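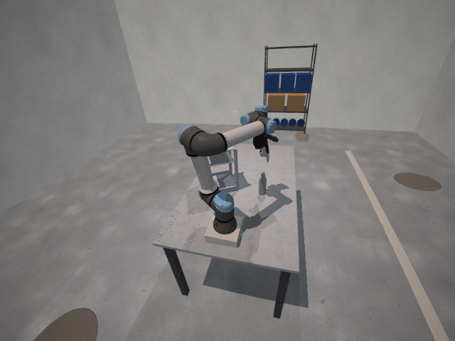 Simulated robot arm mounted on a long table.

Nunby Health Board > Infectious disease > Norovirus ward closures

tallow_end
Wenska General has shut 2 wards to new admissions as of 31 August 2025. The notice gives 9 confirmed cases, all inpatients. Visiting is suspended on both. Has anyone seen the staff sickness figure?

Grokurwood
Not published. The trust reports it monthly, so expect it well after the wards reopen.

pipette77
9 confirmed means nine positive stool samples. Once an outbreak is declared they stop testing everyone with symptoms, so the true count will be higher.

tallow_end
Then the number is of little use for comparison with December, when they listed every symptomatic patient.

pipette77
Correct. Different case definition. The December table says so in the footnote.

marl_and_clay
I disagree that it is of little use. Confirmed cases give you the strain. Bed days lost give you the impact, and the December outbreak cost 700. Read them separately.

Grokurwood
The 700 included beds closed for deep cleaning at the Navarro unit, which had no cases.

marl_and_clay
Source? The board paper I have doesn't split it by site.

Grokurwood
Appendix 3, second table.

marl_and_clay
Found it. I still think closed beds count, whatever closed them.

tallow_end
Reopening rule is 48 hours clear of symptoms, then the clean. Will post when the notice changes.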